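Learning to do less on Sunday

When I moved to Ultmont I brought two suitcases and the habit of my mother, who did all the housework of the week on Sunday. She started before seven and finished when it was dark. As a child I thought that all families did so. In my first year I repeated the same thing in my own apartment, alone, and every Monday I arrived at work more tired than on Friday.

My colleague Hsiu-ying Mak asked me one time what I had done on the weekend. I told her the list. She listened with patience and then said, "And after that, what did you do?" I had no answer for her, and I thought about this question during the whole bus ride home.

So in April I decided to change it. I did not read any book about the subject. I took a sheet of paper and wrote down every task that I did on Sunday, also the small ones, like cleaning the inside of the kettle. There were 23. I was a little ashamed when I saw them all together, because for many of them I could not say who would notice if I stopped.
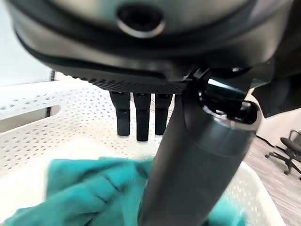 The next step was to divide them. Some tasks I moved to the weekdays, one for each evening, never more than 15 minutes. Some I do now only one time per month. And four of them I simply stopped, for example ironing the bed sheets. My mother still does not know about the sheets, and I ask my cousin Ignacio, who reads this blog, to be discreet.

It was more difficult than it sounds. The first free Sunday I woke up early, as always, and walked from one room to the other without knowing where to sit. At ten o'clock I was already looking at the windows and thinking that they were dirty. I put on my shoes and went out, only to be far from the windows. I walked to the river and then up to Painemal, which I had seen only from the bus before. There is a small bakery there where they sell a bread with anise that tastes almost like the one from my grandmother. I bought two and ate one of them standing up.

Since then I go there most weeks. Sometimes Delia Villalba comes with me, and we speak Spanish, very fast, and I feel how my face becomes rested. In English I am always a little bit careful - you can probably see it in how I write.

The laundry was the last thing that I let go. I had the strong idea that clothes must be washed, dried, ironed and in the closet on the same day, and that a basket with something in it was the sign of a person who does not control her life. Now I wash on Tuesday evening and fold when I can. Some days it waits until Thursday.
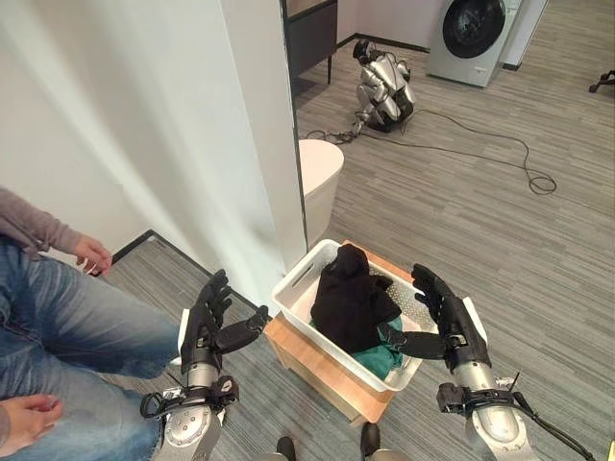
Black clothing in a white basket, still not folded.

I don't want to say that my mother was wrong. She had five people at home and a job, and Sunday was the only day that she had. I have one person at home, and this person does not make so much dirt. When I explained it to her on the telephone she was quiet for a moment, and then she asked me if at least I was mopping the kitchen. I am mopping the kitchen, on Wednesdays.

Next month she comes to visit me for the first time. I want to take her to Painemal on Sunday morning, before she finds the bucket.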